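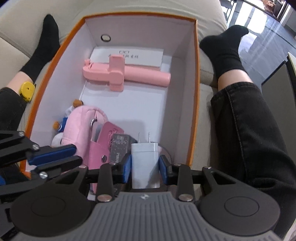
Entry 10: Orange box, mixed personal articles
Flandeo Packing Workshop, October, 2:15 p.m.
Entered by Yara Saab. Read and initialed by Ngan-ling Yen.

Purpose

To settle a packing order for the orange box when it carries small articles of different weights and finishes. Earlier entries dealt with goods of one kind only, and the orders recorded there do not carry over.

Contents

The articles for this box are a pink selfie stick with its phone clamp, a pink fabric pouch with a metal ring, a pink card holder with a snap button, a small plush figure in blue and white, a white wall charger, a dark gray card with a printed pattern and small text, and a white paper card with a handwritten message. Any further pink items are to be entered on the sheet kept with the box. Combined weight of the contents on the bench scale: 740 g.

The box is rectangular cardboard, orange outside and white inside, with a small round hole and metal grommet in one end wall. For the purposes of this entry that wall is called the grommet end.

Notes on the articles

Charger. The prongs on this charger are the chief hazard to everything near it. They will mark the card holder and can catch in the fabric of the pouch. The charger is to be wrapped with a single turn of Saltton tissue and a folded card cap over the prongs. Two turns were tried and made the piece too thick for its space. Y.S. prefers the prongs up while the box is being filled, so that they stay in view, and turned to the side wall at closing. N.Y. asks that the prongs face away from the card holder in either case.

Selfie stick. Place it at the grommet end. The clamp head is the bulkiest part and decides how high the lid sits. It is not to be forced down. With the clamp on its side the clearance under the lid came to 51 mm, enough for a folded sheet of tissue above.

Pouch and plush figure. These go together in a corner away from the grommet end. The plush figure may be pressed lightly against the pouch but is not to be used as padding for the charger. The head is a separate shape from the body and takes pressure badly. The ring on the pouch should lie flat against the fabric.

Card holder. Stand it on edge beside the pouch with the snap turned to the pouch side. Laid flat, it moved when the box was tilted.

Printed card. Keep this flat to the wall. The corners bend easily and the dark surface shows every crease.

Handwritten card. In the first arrangement this card lay under the selfie stick, where the recipient would find it last. It also leaves the writing exposed to rubbing. Neither of us reads the script, and the wording has not been copied into the notebook. Staff are reminded that personal messages are not to be transcribed or photographed for the client file.

Trials

Trial 1. Selfie stick first, lying on the handwritten card. Pouch, plush figure and card holder next, charger last. Tilted to each side by hand. The charger slid toward the card holder. Not accepted.

Trial 2. Charger first, against the side wall. The box then had to be filled around it, and the pouch would not sit in its corner without being folded. Not accepted.

Trial 3. Selfie stick, pouch, plush figure, card holder, printed card, then the wrapped and capped charger with a tissue roll on its open side. Handwritten card laid on top, writing upward, beneath a loose sheet of tissue. Tilted as before. The charger kept its place and the card holder remained upright. Accepted for general use, subject to the note below.

Working position

Filling the box on the couch is permitted for this size, with the box steadied between the knees. The height suits close work better than the bench, but the cushions give under any weight and a tilt reading taken there is of no value. All tilts recorded in this entry were made on the bench. N.Y. requests that loose papers be left on the side table during filling and kept out of the box until they are called for.

Points outstanding

The grommet hole is open to the outside. Staltska has asked whether dust may enter in transit. A paper disk pasted over the inner face would close it, but would leave a mark on the white lining if removed. To be raised with Baldursdóttir, who supplied the box, before any disk is ordered.

The tissue roll beside the charger was made up by hand and its thickness was not measured. It should be measured next time and written into the packing order.

Saltton tissue in white is nearly finished. Reorder before the next mixed box is begun. The ivory tissue on the lower shelf is reserved and may not be taken as a substitute.

Box closed 3:40 p.m. and placed on the holding shelf with its sheet. Y.S.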